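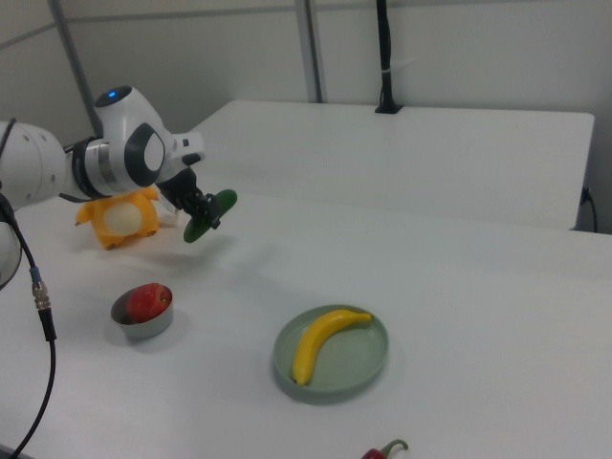

Shoaib Sethi thought the grip force should have been on the agenda from the beginning. He had sat through two earlier demonstrations at other sites, he told the organisers during the first break, and at both of them the visitors were shown a finished cycle and given no numbers to go with it. He asked for the force settings to be read out before each run. From the second session on, they were.

The open day was held at the Ferko handling laboratory on Nov 13, 2019, and was the first since the group moved into its present rooms in March. Visitors came through in groups of 11, with 27 minutes allotted to each group. The programme covered one subject: picking up unpackaged fruit and vegetables with a general-purpose arm and a two-fingered gripper, with no change of tooling between items.

Produce is an awkward class of object for this kind of work. A cucumber is long and fairly rigid, and if it is held away from its centre of mass it tends to rotate between the fingers. A banana has a curved axis, so the best approach angle depends on which way it is lying. An apple in a bowl leaves little room for fingers between the skin and the rim. Chili peppers are light and slippery, and the stem is easily mistaken for part of the body when the software estimates length.

Ferko's method is to treat all of these with one grasp planner and to adjust only the closing force and the wrist angle. Ching-wen Kong, who led the sessions, said the planner was trained on 2,561 recorded grasps, all made in the same laboratory with produce bought from local shops. Failed grasps were kept in the set and labelled as failures. She said removing them had been tried early on and had made the planner overconfident on curved items.

Soft toys are also used in the workspace. According to Kong, they serve as distractors: the planner has to leave them alone when it has been asked for food, even where the colour is close to that of a banana or a lemon. The same request is repeated with the distractor moved to a new position, and the result is logged as a separate trial.

The arm is commanded by item name, entered at a keyboard. Between the command and the first movement there is a pause while the planner ranks candidate grasps. The three highest-ranked candidates were put up on a monitor for the visitors, with a score beside each. Several people asked why the top score was not always the one executed. Kong explained that a candidate is dropped if the path to it would bring the wrist too close to another object, and the next one down is taken.

Questions in the later sessions turned to industrial use. Culance, a produce packer that has been following the project, wanted to know about throughput. The answer was that the current cycle is too slow for a packing line and that speed has not been a target so far. The group is working on placement accuracy first - in particular, setting an item down in a dish without dropping it the last few centimetres. Bruising was raised as well. Ferko does not yet measure it directly, and Kong said an inspection step 24 hours after handling is planned.

There was some discussion of finger material. The group has tested bare fingers and fingers with a thin compliant pad. Pads improve the hold on smooth skins but pick up moisture and residue, and have to be cleaned more often than the schedule allows. A washable pad from Ngau is under evaluation. Sethi asked whether the force figures read out during the sessions would carry over to padded fingers. They would not, and a separate table is being prepared.

Cable routing drew a few comments from visitors who run similar arms. Ferko leaves its cable loose enough for the full range of wrist travel, and checks the connectors at the start of each working day. The colour of the dishes and tabletop was another point of interest. Pale surfaces make segmentation easier, Kong said, and trials on darker and patterned surfaces will follow once the placement work is done. She expects the success rate to fall at first.

The laboratory intends to publish its trial log, including the labelled failures, through the Kumov project. The format has been settled, but the licence is still under review. Groups wanting to use the grasp records before then can apply to the laboratory in writing and should state which arm and gripper they use, as the wrist angles are recorded relative to Ferko's own mounting flange.

A second open day is planned for March. It will cover placement, and the force settings will be printed on the handout.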